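Capítulo 5 — Primeira configuração do diário de cozinha Fesley

O Fesley já está instalado no seu computador? Então vamos à parte boa! Neste capítulo você cria o seu primeiro caderno, importa receitas antigas e ajusta as porções. Quem vem do Gajewski encontra no fim do capítulo uma nota sobre a conversão de arquivos.

Antes de começar

Tenha à mão a chave de ativação que chegou por e-mail e pelo menos uma receita que você conheça de cor. Pode parecer bobagem, mas testar o programa com uma receita familiar ajuda demais: você percebe na hora quando uma quantidade foi lida errado.

CUIDADO: se você já usou uma versão de testes, faça uma cópia da pasta Cadernos antes do passo 1. A instalação nova grava por cima da antiga sem perguntar.

5.1 Criar o caderno

1. Abra o Fesley e clique em Novo caderno.
2. Digite um nome. Acentos e cedilha funcionam sem problema — pode chamar de "Pães da avó" à vontade.
3. Escolha o sistema de medidas. Para receitas brasileiras, marque Métrico com xícaras.
4. Em Local, aceite a pasta sugerida ou indique outra.
5. Clique em Criar.

O caderno abre com uma página em branco e um índice vazio do lado esquerdo.
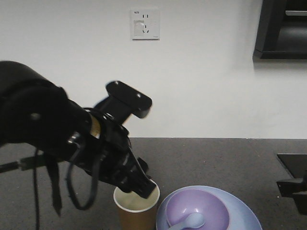
Nota: o índice só mostra receitas com título. Se você digitou os ingredientes e esqueceu de dar nome à receita, procure em Rascunhos, no pé da janela. Ela continua lá, inteirinha.

5.2 Importar receitas antigas

O Fesley lê texto simples, planilhas e páginas salvas da internet. Cada caderno comporta 1.000 receitas, então dá para trazer aquela coleção toda de uma vez (eu trouxe a minha numa tarde e foi uma delícia reencontrar coisas esquecidas!).

1. No menu Arquivo, escolha Importar.
2. Selecione os arquivos. Para pegar vários, segure a tecla Ctrl enquanto clica.
3. Na tela de conferência, compare a coluna Original com a coluna Lido.
4. Corrija as linhas em amarelo. Quase sempre são frações, como "1 1/2 xícara", ou abreviações de colher.
5. Clique em Confirmar.

CUIDADO: não feche a janela durante a importação. As receitas já lidas ficam salvas, mas o índice pode sair com títulos repetidos. Nesse caso, use Ferramentas, Refazer índice. 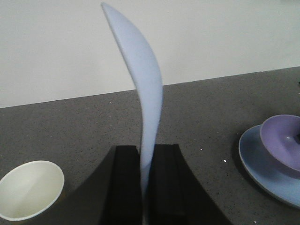

Tempo de leitura desta seção: 6 minutos

5.3 Ajustar porções

Chegamos à minha função preferida. Abra uma receita e mude o número no campo Porções; as quantidades são recalculadas na mesma hora, inclusive as que aparecem no meio do modo de preparo.

1. Abra a receita e clique no campo Porções.
2. Digite o novo valor. Com 42 porções de brigadeiro, por exemplo, o programa passa de colheres para gramas sozinho.
3. Confira os ovos. O Fesley arredonda para cima e marca o valor com um asterisco.
4. Para guardar o resultado, escolha Salvar como variação. A receita original fica como estava.

Nota: o tempo de forno não muda com as porções. Um bolo dobrado numa assadeira maior pede atenção — anote o tempo que deu certo no campo Observações e ele aparece em destaque na próxima vez.

5.4 Imprimir fichas

O modelo Cluviton cabe em meia folha e tem letra grande, ótima para ler de longe com a mão na massa. O modelo Astovdale ocupa a folha inteira e deixa espaço para anotações. Para trocar de um para outro, vá em Imprimir, Modelo de ficha, e faça sempre uma página de prova antes de mandar o caderno completo.

Nota para quem usa o Gajewski: exporte os seus cadernos como texto simples e siga a seção 5.2. As etiquetas vêm junto; as notas de avaliação, não.

Revisto em 2020-04-03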